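Okay quick one before I forget everything. Went to the open day at Gonditau on Saturday, got home late, typing this with one eye on dinner. Sorry in advance for spelling.

So Gonditau is the robotics place out past the old mill, the one with the blue gate. Twice a year they let regular people in. I signed up in October and then forgot, and then the reminder came. Free parking. Free coffee too, weak. They said 645 people had registered over the day, split into small groups, and my group was the 4 pm one. Last but one. Everybody running the demos looked pretty tired by then but they were nice about it.

First stop was a talk by Waltraud Danzer on why kitchens are so hard. Short talk, good talk. Her point was that a factory arm gets the same part in the same spot all day long, and a kitchen gets you whatever your kids left on the counter. Different cups, different lids, things behind other things. I wrote down "clutter is the whole job" and underlined it, no idea if she said that or I did.

Then the kitchen room, the thing I came for. They have a mock kitchen set up with a proper counter and dishes and all, and one arm working in it. The project is called Hota. It's a long list of small chores and the arm practices them over and over, somebody writes down how each one went, and then they change something and go again. Drawers were the part I could have watched all afternoon. There's a small camera down by the hand, so you get the view from there on a monitor while the arm does its thing a few feet away from you.
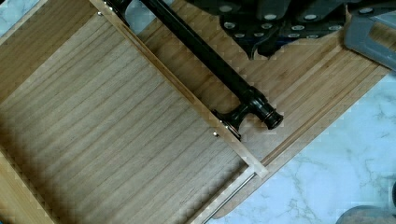 Drawer with the long black handle, from the wrist camera.

Ngozi Onuoha was running the drawer station and she let us ask anything. I asked why not just hook the handle and yank. Apparantly that's what everyone asks. The trouble is pulling straight. If the hand comes at a bar handle a little off to one side, the drawer can twist on its slides and bind up, and a person feels that and corrects without thinking about it. The arm has to learn to notice. They've logged 2,720 drawer tries since the spring, and 2,488 of those got marked good. Sounded great to me. Ngozi was less impressed. The ones left over are what she spends her week on, she said, and she has a folder of them.

Also learned that "good" means open far enough to reach in AND no banging. A drawer that slams doesn't count. I need that rule in my house.

Second part of the kitchen was picking things up and putting them somewhere else. Plush food mostly. I liked the watermelon slice. Soft stuff is harder than I figured, it squishes and then the grip isn't where you thought it was. You stand behind a line of tape and you're not supposed to lean over it. Man next to me leaned over it. Got told. Leaned again. 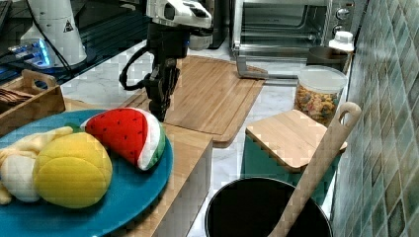 The slow parts

Nobody should go to this expecting speed. The arm is SLOW when visitors are in. They cap it on open days, and even on a normal day it isn't quick. Between tries there's a lot of resetting, where a person puts everything back, steps away, waits for the ok. My group had maybe twenty minutes in there and a good chunk of that was waiting. I didn't mind. A couple of the teenagers did mind, loudly.

But you see more in the slow bits than you'd think. Like how much of a reach is just getting ready to reach. The arm goes up and over things before it comes down, all these big careful arcs, and I asked about that too (I asked a lot, sorry group). It's planning around everything it might knock. Cups, the toaster, the wall. Its own cable as well! The cable gets a say in where the arm can go, which I'd never once thought about.

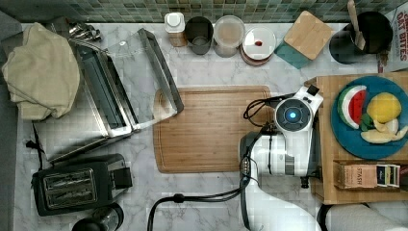 And the software side of it is called Quintana, which is the bit that decides what to try next. I got lost here, I'll be honest about that. Danjuma Bashir did a whiteboard thing with boxes and arrows and I followed the first three boxes. What I got out of it: they'd rather have a robot that stops and asks than one that guesses. When it isn't sure which thing on the plate you mean, it should hold still. He drew a little stop sign next to that one.

Someone asked about price and he laughed. Not for sale, not close. The arm gets its parts from a supplier called Okex and even the replacement fingers cost more than my fridge, according to him. I have a cheap fridge but still.

Other things, quickly:

Wear flat shoes, the floor has cable covers all over.
The gift table only takes cards.
You can take pictures in the kitchen room but not in the hallway with the workbenches, they're strict.
Bathroom line was long, go before your slot.

Last thing I watched was the plate end of the counter again, when most of my group had already left for the coffee.
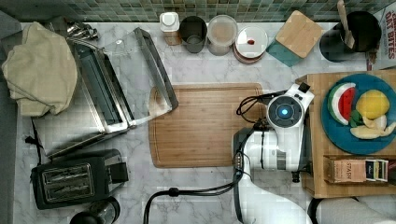

Funmilayo Haruna thinks the arm should never be let near a real knife, and told me so twice on the walk back to the parking lot, and that a robot that opens drawers is one step from a robot that opens the knife drawer. I said they have to start somewhere. She said start with socks. We argued about it the whole way home and I still think she's wrong, mostly. Folding socks looks harder to me than a drawer any day.

I did email Gonditau to ask if there's a laundry project. Tamunoemi Akande wrote back already, on a weekend, wow. No laundry yet. They want to do cupboards next, the kind with a door that swings, and there'll be another open day in the spring. Sign up goes on their site when they have a date. I'll post it here when I see it if I remeber.

Ok dinner is burning, bye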